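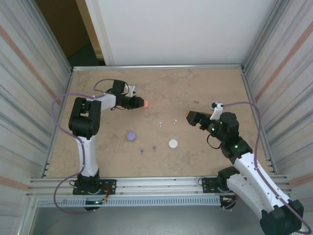
Wagering on a casino bonus, do blackjack bets count?

Signed up at Firell last night and took the welcome bonus, deposit of 50 matched with another 50. Played blackjack for a good couple of hours, ended a bit ahead, went to cash out and it says my playthrough has hardly moved. Do blackjack bets count or not? Cant find anything on the bonus page itself. I did play a few hands of roulette too if that matters.

pokiepete_59

They count, just not for much. Most sites weight the games. Pokies go through at full value, table games get a small slice of each bet and some get nothing at all. It's nearly always in the bonus terms, not the bonus page — different link, usually right down the bottom in tiny grey writing. Look for "game weighting" or "contribution".

Then look up whether your roulette bets were allowed. Some places ban red/black type bets while a bonus is active and will void the lot if they feel like it. Don't put in for a withdrawal until you've read that bit. On a lot of sites requesting a payout early kills the bonus and anything you won with it.

If you only like blackjack, my honest advice is don't take the bonus next time. Play with your own cash, pull it out when you want. There's normally a tick box at the deposit screen, easy to miss.

riverrat

had the same thing at Elier. 70 in, matched, thought I was laughing. read the terms after (yeah i know) and blackjack wasn't on the list whatsoever. ended up grinding it out on some pokie called Pirihi Gold and lost the lot by about midnight. never bothered with a bonus since

Filtadport

Couple of things to add to the first reply.

Check whether the playthrough is on the bonus only or on deposit plus bonus. Makes a massive difference. With yours that's either 50 or double that, before they multiply it. People read the multiplier and forget to check what it's multiplying.

Max bet rule. While the bonus is live there is usually a cap per hand, and doubling down or splitting can push you over it without you noticing. At one place I played the cap was 6 a hand, so a double on a 5 bet was technically a breach. Got my winnings knocked back for it and support wouldn't budge. Go through your bet history now and see if you went over anywhere.

Time limit as well. If the bonus expires before you finish, they take the bonus and whatever came from it, your own deposit is normally left alone if it's not already been played through. Normally. Depends which balance they use first, so read that part too.

You can ask live chat to cancel the bonus. Get them to tell you exactly what your balance will be afterwards, in writing, before you agree to anyhting. Save the chat. If most of what you're ahead is sitting in the cash balance it might be worth doing — if it's all in the bonus balance you'd be back to your deposit or less.

And don't go chasing the playthrough on pokies just to unlock a small win. The house edge on those is a lot worse than blackjack and it'll eat what you're ahead pretty quick.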